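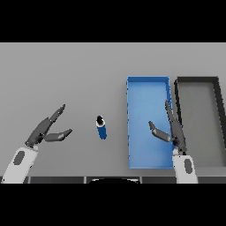
## About Gradosau

Gradosau records historic church buildings for parishes, dioceses and local archives. The firm was founded by Umesh Dwivedi, a building surveyor, and works from 2 offices, in Virnwood and Edesness.

Our standard survey covers the nave, chancel, tower and any side chapels. It supplies a measured ground plan, two cross sections, elevations of all outside walls, and a written phasing report. Phasing is based on masonry joints, tooling marks, mortar type and window tracery. Where documents and fabric disagree, the report states both dates.

Roof timbers are surveyed separately. Tree-ring sampling is arranged only with the written consent of the parish.

The Akl index, our catalog of carved capitals and fonts, holds 1,410 entries. It is sorted by county, stone type and date range, and is open to readers at the Virnwood office by appointment.

Reports are kept on file for reissue. A full survey takes up to 5 weeks on site. Bookings for tower work close at the end of October.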